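Grunon House Hospice
Aug 12, 2018

Well friends, I promised a proper update on the night-sitting service once the summer fair was behind us, so get a cup of coffee, because I never could keep these short. (1/8)

First, the fair! We raised enough to pay for 276 nights of sitting. That means 276 nights when a husband or a daughter in Fleveck or out toward Allis can go to bed and sleep, knowing a trained person is in the chair beside someone they love. I've read that number over so many times this week. (2/8)

For anyone new: we started with one borrowed phone line and 100 dollars in a coffee can, and the first families we helped all lived within walking distance of the church. I still get Christmas cards from a few of them, and I keep every one. (3/8)

The sitting service is free, and it's staying free. You don't need a doctor's letter to ask. Call the front desk, tell us what the nights are like, and we'll come out and talk it over at your kitchen table (or ours, if you'd like to get out of the house for an hour). (4/8)
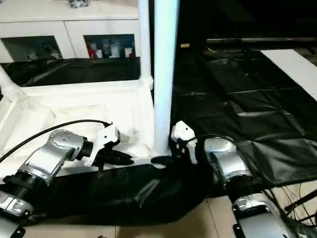
Now, the part I've been itching to tell you. Starting in September we'll be covering Cao as well! Folks there have been asking for a long while, and it hurt to keep telling them we couldn't drive that far at two in the morning. We have four new sitters finishing their training, and two of them live right there in town. (5/8)

What it will take: 2000 dollars for gas and phones through the winter. We've got 600 of it already, most of it from the pie table, so thank you to everybody who bought a slice and then came back for the whole pie. (6/8)

If money's tight, please don't give it a second thought. We can always use soft blankets, big-print books, and people who'll answer the phone for an afternoon. And if you lost someone this year, the Thursday-style coffee circle is changing to a morning time, so check with the desk before you come. You're welcome even if you never used our services. (7/8)

I'll write again once the first Cao nights are on the calendar. Thank you for sticking with us, and for reading all the way down here. Hug your people for me. (8/8)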